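The **Guster Sorting Project** is a student project in robotics, run as part of a practical course in automation. In the project, small teams prepare a robot with two arms to sort household objects and soft toys into plastic storage bins. It is named after Guster, the building in which the course has its workroom. The project is open to students in their second year and later, and also to members of the robotics club who pass a short safety test.

## History

The project was started by Ayanda Shabalala, a lecturer in control engineering, who wished to give students a task that is easy to understand but difficult for a machine. The earlier version of the course used wooden blocks of equal size. According to Shabalala, the students solved the block task too quickly and learned little about gripping. Soft toys were introduced in the following year, together with small electronic devices of the kind that stand on a bedside table.

At first there was a single work station. Later the club received more arms, and its members could work in parallel. Ntombi Magagula, at that time a student, wrote the first common set of rules, which is still used with small changes. She later became the technical assistant of the course.

## The task

The basic task is called "two bins". Objects of two classes lie on a table, and the robot must put each class into its own bin. The soft class is made up of plush toys, while the hard class contains electronic devices with a box shape. The choice of bin for each class is announced by the team before the attempt. An attempt is valid if no object falls to the floor and if the bins are not pushed over the edge of the table.

The plush toys of the project are white and fluffy, with a body like a cloud and short brown legs. Some members call them sheep and others call them clouds, and both words are found in the log books. They are considered the harder class for the gripper, because the fingers close on a soft surface and the force sensor gives a late signal. The devices are stiff, but their smooth sides demand a more exact angle of approach.

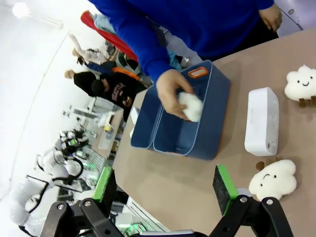
Between attempts the objects must be put back by hand. This work is known as the reset, and every team member takes a turn at it. The rules say that the arms must be in the pause state while a hand is above the table. The person who makes the reset also says aloud "clear" when the work is finished, and the operator repeats the word before the arms are released.

The reset is important for the quality of the data. If the toys are always laid in the same places, the trained program learns these places and fails when something is moved. For this reason the teams follow a printed list of starting positions, prepared by Magagula. The list has 191 positions. The bins are also turned or moved from time to time, and a bin may stand at an angle to the table edge.

## Equipment

The arms are white, with black grippers. Each gripper finger has a pad, and the pads are treated as consumable parts, as their surface loses grip after long use. Small cameras at the wrists record what is near the fingers, and a fixed camera records the table as a whole. The bins are blue storage bins with orange handles. 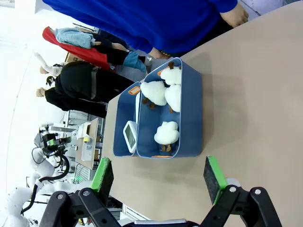
The control program is called Gudix. It was written by several generations of students and has the reputation of being slow to start but stable. Gudix stores every attempt as a separate file with the names of the operator and of the person responsible for the reset. A second program, Nivar, is used to look through the files and to mark those which should not be used for training. Xolani Modise rewrote a large part of Nivar for his diploma work, and the old version is kept only for reading early files.

At the end of the last course year the archive contained 1699 accepted attempts. Rejected attempts are also kept, in a different folder, and are used in the lectures about errors.

## Organisation

A team has 3 members: an operator, a reset person and a recorder. The roles change during the session, so that each student has held all of them. Visitors are allowed if they stay behind the table and do not touch the bins.

The course is divided into two parts. In the first part, the students guide the robot themselves and collect attempts. In the second part, they train a program on the collected files and let it work alone. Many students report that the second part is less pleasant, as the faults of their own recordings become visible there. Petronella Mabuza, who teaches the second part, asks every team to hand in a written list of these faults before the final marks are given.

## The Palacios round

The course ends in December with a friendly competition, the Palacios round. Teams must register by 6th November. Each team has two attempts, and the better one is counted. Points are given for every object in the correct bin, and one point is taken away if an object lies across the rim.
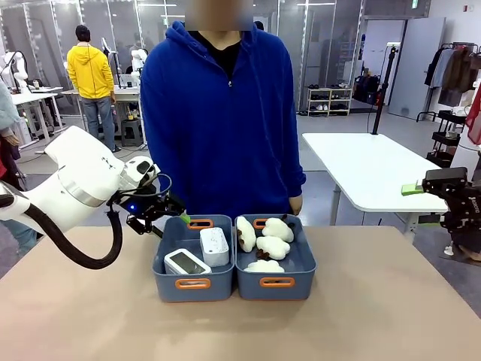
Time is measured but is used only to separate teams with equal points. This rule was discussed for a long time. Thandeka Cele, captain of a winning team, argued in the club newsletter that fast arms made the students careless and that a calm attempt shows better what was learned. Other members found the round too slow to watch. As a compromise, an additional speed prize was created, and it does not influence the main result.

The winning team chooses one new object for the next year. Objects chosen in this way include a travel alarm clock and a knitted hat. The hat was removed from the list after one term, as it could not be placed in either class without argument.

## Reception

The project is generally well received in the department. Criticism has been directed mainly at the small number of object classes. Shabalala has answered that a third bin is planned, but the tables of the present work stations leave little room for it between the arms. Tests with narrower bins have been made by the club, and the results are kept in the Gudix archive under the title "narrow".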